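About Lanunia

Small screwdriver sets and bit kits, plus the repair bench to go with them. Erkside, since April 2014.
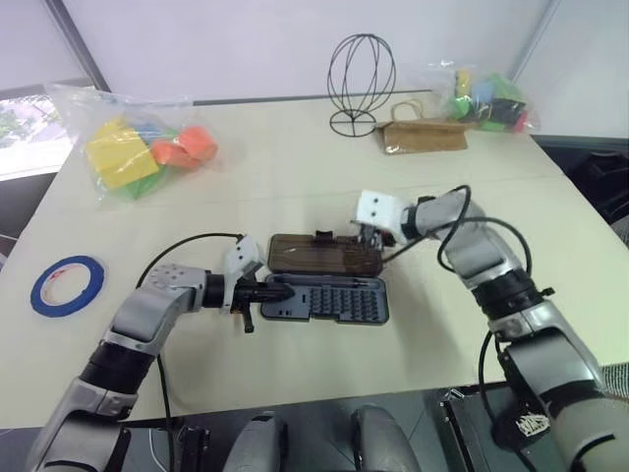
Do you sell single bits, or only the full set?
Single bits are fine, any size we stock. Bring the worn one in or mail it to us and we'll match it. Minimum order by mail is 8 bits, mixed is ok.

Who we are
Akash Sengar started out fixing phones and eyeglasses at a market stall. Kept losing bits. Shanti Uniyal did the books for the shop next door and had opinions about storage. They've run Lanunia together ever since. Akash does the bench and the buying, Shanti does orders, returns and pretty much everthing else.

What we carry
Precision sets, bit refills, spare cases, tweezers, a few odd drivers for old cameras. Some 300 items on the shelf most weeks. The Kumel is our everday set, flat case, bits in rows so you can see whats missing before you pack up. The Shakya is bigger, for people who do this all day.

Repairs
Drop-off only. Laptops, watches (batteries and straps, no movements), game controllers, toys. Quote first, then we open it up. No quote fee.

Classes
Beginner bench night, two hours, $80, tools included. Ask at the counter for the next one. Kids over ten ok with an adult.

Find us
349 Mill Road, Erkside. Side door, ring twice. Closed Mondays. Parking out back, not in front of the bakery please.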